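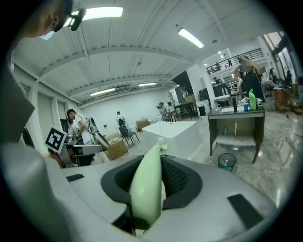
Nele Hamann
Forum moderator, Teeth & Gums board

Night guards: lab made or boil and bite?
Started December 2018

Nele Hamann wrote:
Moving this out of the crowns thread as it was taking over. I've been a grinder since my twenties and my old guard has finally split down one side. The practice on Dallgate wants 474 pounds for a new one, hard acrylic, two visits. My sister swears by the chemist sort you soften in hot water. I had one years ago and chewed through it by July, but perhaps they've got better? What are you all wearing, and how long has it lasted?

gonzalo_e wrote:
474!! I paid 159 for mine and it came from a proper lab, impressions and everything. That was a small practice out in Flirholm though, so it might be worth ringing round outside town. Mine's the soft kind, three years old and a bit yellow but no holes.
Gonzalo Escobar

Maite R wrote:
Soft ones made me clench more. I woke up every morning with a jaw like I'd been eating toffee all night. My dentist swapped me to a hard one and the headaches eased off within a fortnight or so. I know it's a lot of money but I'd pay it again.

gonzalo_e wrote:
See, I've had none of that, Maite. I sleep like a log in mine. Are you sure it wasn't just a bad fit?

Maite R wrote:
It was checked twice and the fit was fine. I think it depends whether you clench or grind. I clench. If you mostly slide your teeth about, soft might suit you, but I wouldn't tell everyone to go and get one on the strength of that.

Esmaeil M wrote:
Has anyone tried the Stadari ones you order by post? They send you the putty, you bite into it and send it back. 58 pounds with postage. I did mine at the kitchen table and had to redo the bottom set (moved my tongue, the putty went everywhere, don't ask). It's been all right so far but I've only had it five weeks.

Maite R wrote:
I'd be nervous about that, sorry. Who looks at your bite once it's in?

Esmaeil M wrote:
I'm taking it to my check-up next month, so my own dentist will. Fair point though. If she says bin it I'll bin it and come back here and eat my words.

GGallardo wrote:
Whatever you get, ask about repairs first. I went to Sepúlveda's on the hill and was quoted 800 for a guard plus "bite adjustment", which I turned down. Went elsewhere, and when that one cracked they wanted a whole new one at full price. Wish I'd asked. Also keep it away from the dog.

gonzalo_e wrote:
Ha, ours had my retainer when I was 17. Mum was furious.

Nele Hamann wrote:
Thanks everyone, really useful. Gonzalo (Escobar, not Gallardo, we have two of you now!), could you message me the name of the Flirholm place? I'm a clencher too from the sound of it, so I'm leaning towards hard like Maite, but I'll ask them for a price on both. And does anybody use the cleaning tablets or just a toothbrush and cold water?

Maite R wrote:
Brush and cold water, tablet on Sundays if I remember.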